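The Gripper on the Bed: Notes From a Home Robot Build in Fladstead

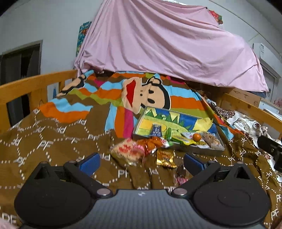

Page last changed: April, 9:15 p.m.

I have a garage. It has a bench, a vise, good light and a pegboard I was very proud of for a whole weekend. So of course the hand-held gripper I have been building since last fall does most of its real work in a bedroom, on top of a brown sheet, picking at snacks.

The bench is where you make things, and a bed is where you find out if they're any good! A bench is flat and hard and it holds still. Blankets sag, pillows lean, and a wrapped candy sinks a little way into the fabric so that the fingers have to come in from an angle you never drew. My first pair of tips could lift a wooden block off the bench all day long, and they couldn't get one single candy off a mattress. They just pushed it deeper.

Let me back up a bit. The project is called Vorurden (the name came off a list I keep of words I like the sound of, and that's the whole story). The plan was a gripper you hold in your own hand and squeeze, so you can teach a robot arm how a person goes after small stuff before the arm ever comes near it. I'd read enough build logs to know that people use these, and I figured I could put one together for under $300. The parts came to $313 in the end, and that's with the screws I already had in a coffee can.

The body is the piece I'm fondest of. It's dark, with a carbon texture, and I gave it the big rounded pads on both sides because the early version was so skinny it kept twisting over in my grip. The fingers are black and jointed, with silver pivot screws, and the joints took me longer than everything else put together. Snug them down too hard and the fingers drag. Back them off and the whole thing chatters like a loose license plate. I finally went with a thin washer from Hong, a little hardware place two streets over where everything is in drawers and the labels are only sometimes right. Grab a handful if you ever go. They cost pennies and I have lost more of them in the carpet than I've installed.

Then the tips! Blue rubber, and I am not going back. I tried bare plastic, I tried heat-shrink tubing, I tried the foam stuff that goes on window frames (terrible, it sheds). The rubber grabs foil and it grabs cellophane, and those two are the slipperiest things in my entire house. If you're copying this build, cut the pads a hair long and trim them after you glue them on. I did it the other way around and ended up with one finger shorter than the other for a month.

As for what to pick up, I went through a phase of printing test objects. Cubes, cones, a very nice little cylinder. Then one evening I dumped a snack stash out on the bed and learned more in an hour than I had from all the cones. A crinkled wrapper changes shape as you close on it. A gold foil packet wants to slide out from between the fingers. An orange is round and heavy for its size and will roll off a metal tray the second you breathe on it — I keep one on the tray for exactly that reason. There's a small box for the easy wins, too. You need a few easy wins.

The busy background is on purpose. My zigzag blanket has a giant cartoon monkey face on it and about every color they make, the sheet is covered in white diamonds and letters, and there's a floral pillow besides. A plain white table would be kinder to the software. But I'd like this thing to work in a house, and houses look like that. Mine does, anyway.

I keep a log in a spiral notebook, one line for each grab. It's at 487 lines now. The first 277 were with the old tips, and I won't be sharing how those went. Since the blue ones went on, my best streak is 9 clean pickups in a row, ended by a candy I squeezed too hard and shot across the room.

I took an early version to the open workshop night at Graltaldale in the winter, and the folks there were great about it. Somebody suggested moving the lower pivots out a little so the fingers stay closer to parallel when they close. I grumbled the whole drive home and then did it the next morning. It's a much nicer gripper now.

Next up is the arm itself, and I've got the base plate cut and a box of motors I haven't opened. The mount has to clear the bed rail, so I'm out there with a tape measure tonight, and after that I need more washers.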